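The ground floor at Plisbridge

The hall at Plisbridge was repainted in March and most of the furniture went back in the same month. The colour of the walls is the same white as before, only cleaner. The round table stayed, after some discussion.

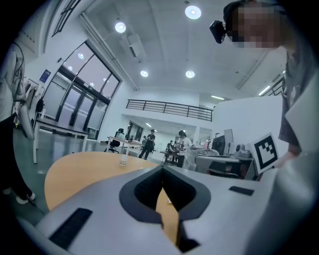 Giuliana Arango

The round table has a light top with a bit of a gloss to it, and a paper cup was standing on it. Tiziana Tedesco found the table through Arndale and had it delivered for the reopening. Please use a coaster for anything hot. The floor is grey throughout, and the ceiling is high enough that voices carry – keep that in mind if you book for a meeting.

Upstairs, the mezzanine runs along both sides behind black metal railings. The projector hangs from the ceiling between two of the round lights. 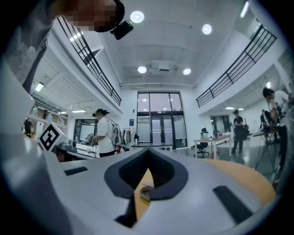
Page last changed: March, 4:20 pm

The ceiling lights and the projector are on separate switches, both by the kitchen door. The hall seats up to 29 with the chairs out. Gianni Cocco has the key to the upper floor.

Back downstairs, the round table had collected two paper cups and a white remote control with a small grey display. The long light wooden desk has white legs and stands further back.

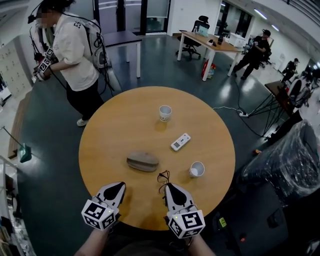 Bookings go through Graciela Figueroa, and the door code changes at the end of each month. Cups and other small things left out overnight go in the kitchen cupboard.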